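Garken desk riser, white, 90 cm - two months in

October 2023

I was not looking for a desk riser. My old arrangement was the monitor on its own stand with everything else shoved in front of it, and it worked well enough. But Palamarchuk had the Garken reduced, and the page promised "a calmer desk", so I gave in.

First, the good bit. It is flat and it doesn't wobble, even when I type hard. A full-size keyboard fits on it with room left over for a power strip alongside, so I no longer crawl under the desk to plug in a charger. My desk fan sits off to the left as well, although it sits closer to the screen than I would like.
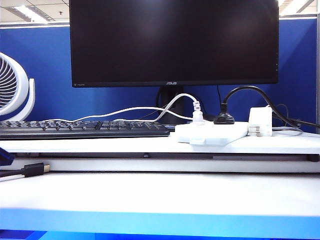 What I don't like

The calmer desk has not turned up. The riser gives you more places to put things and no way at all of hiding the cables. Mine still run in front of the monitor stand, just a bit higher than before. Garken sells a clip-on tray for this, which I think ought to be in the box.

White was a mistake too. Under office ceiling lights it glares by mid-afternoon, and every crumb shows.

Assembly took far longer than the leaflet claims. Two of the pre-drilled holes were out of line and I had to borrow a Drillisero to open them up.

Would I buy it again?

At the sale price, perhaps. At full price, no. The Prokus one is plainer and has a slot at the back for cables - I'd try that first.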